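We use cookies to improve your experience on this site. By continuing to browse, you agree to our use of cookies. Accept | Manage preferences

Storow Manipulation Laboratory
Pre-Session Software Inspection – Tabletop Pushing Cell
Checklist with inspector comments, March revision

Scope

This checklist covers the control, perception and planning software of the tabletop pushing cell. It is to be completed before the first powered motion of each session and again after any change to configuration, calibration or software version. Electrical and mechanical inspection of the arm is recorded on a separate form. Items are marked Pass, Pass with comment, Fail, or Not applicable. A single Fail in Sections 1 or 2 prevents release of the cell.

Software under inspection: Vunum motion controller, Fanurari perception stack, Ekanayake task planner, session logging tools.

Section 1. Control software

1.1 Controller build matches the approved build on the release sheet.
Result: Pass.

1.2 Safety configuration checksum matches the signed copy.
Result: Pass.
Comment: The checksum was read from the controller and not from the operator display. The display caches the previous value until the page is reloaded. Inspectors should continue to read from the controller.

1.3 Tool speed limit set to 300 mm per second in automatic mode.
Result: Pass.
Comment: The limit is enforced in the controller. A second limit exists in the planner and is currently lower. Both values must be recorded when either one is changed.

1.4 Minimum tool height enforced in the controller.
Result: Pass with comment.
Comment: The height floor is defined relative to the board surface. The parameter file still contains an older floor defined relative to the table. The older entry is not loaded, but it should be deleted before the next revision to prevent an accidental restore.

1.5 Command watchdog stops motion on loss of planner messages.
Result: Pass.
Comment: Tested by ending the planner process during a slow move over the board. The arm stopped and the controller reported a communication timeout. Motion did not resume when the planner was restarted, as required.

1.6 Contact force threshold active and tested.
Result: Pass.
Comment: Tested with the foam pad. Do not test this item by pressing the tool into the board.

1.7 Tool definition matches the installed tool, including length and mass.
Result: Pass with comment.
Comment: Two tool definitions with similar names are present in the menu. The correct one was selected. The names should be changed so that they differ in the first word.

Section 2. Workspace limits

2.1 Virtual walls loaded and visible in the simulator view.
Result: Pass.

2.2 Virtual walls agree with the physical board position.
Result: Pass.
Comment: All four board corners were touched off at low speed and compared with the stored values. The board fasteners were checked by hand before the comparison.

2.3 Fixed equipment near the board entered as collision objects.
Result: Pass with comment.
Comment: The collision objects are present, but one is modeled with no margin. The planner produced a path that passed closer than the procedure allows – the controller wall would have stopped it, but the planner should not depend on that. A margin was added and the path was planned again with an acceptable result. 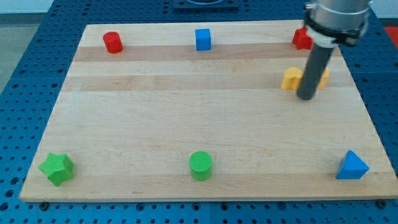 2.4 Pushing moves end inside the board boundary.
Result: Pass.
Comment: The inspection script generated 2,000 random push commands in simulation, including commands that start close to the boundary. All end points were inside the permitted area. The check considers the tool tip only. It does not predict where a block will come to rest, and operators should remain prepared to pause the session if a block approaches the edge.

2.5 Home and retract positions reachable without crossing the block area at low height.
Result: Pass.

Section 3. Perception

3.1 Camera stream steady and time stamps in order.
Result: Pass.

3.2 Camera-to-robot calibration within tolerance.
Result: Pass with comment.
Comment: Calibration is within tolerance but has moved slightly in the same direction on each of the last inspections. The camera mount should be examined at the next mechanical inspection. Recalibration alone is not an adequate response to a steady drift.

3.3 Block detector returns the correct color and shape for each block on the board.
Result: Pass with comment.
Comment: Blocks of the same color must be told apart by shape, and this is where errors are most likely. The green star and the green cylinder were each moved through the test positions and were labeled correctly. The blue cube and the blue triangular prism were also tested. One false label was recorded while the prism was being turned by hand; it cleared when the hand was withdrawn.

3.4 Detector handles a block partly hidden by the tool.
Result: Fail.
Comment: With the tool directly between the camera and a block, the detector at times reports two separate blocks of the same color, one on each side of the tool. The planner may then select a target that does not exist. As an interim measure, the tracker has been set to hold the last confirmed position of a block while the tool covers it. The item remains a Fail until the corrected detector has been accepted.

3.5 Low-confidence detections are withheld from the planner.
Result: Pass.

Section 4. Planning and task commands

4.1 Planner rejects commands that name a block not present.
Result: Pass.

4.2 Planner requests a new observation after each push.
Result: Pass.

4.3 Pause command takes effect during a push.
Result: Pass.
Comment: Verified from the operator station and from the hand-held device.

4.4 Recorded test cases replayed without change in outcome.
Result: Pass with comment.
Comment: The set contains 204 cases. All completed. The replay tool does not state which calibration file was used, and this had to be confirmed from the log.

Section 5. Logging

5.1 Joint, command and camera records share one clock.
Result: Pass.

5.2 Free storage sufficient for the planned session.
Result: Pass.

5.3 Logs retained for 14 days before archiving.
Result: Pass.

Release status

Released with restriction. Item 3.4 is open. Until it is closed, automatic sessions require an operator at the pause control at all times, and unattended running is not permitted. Comments under 1.4, 1.7 and 3.2 are to be answered in writing before the next revision of this checklist.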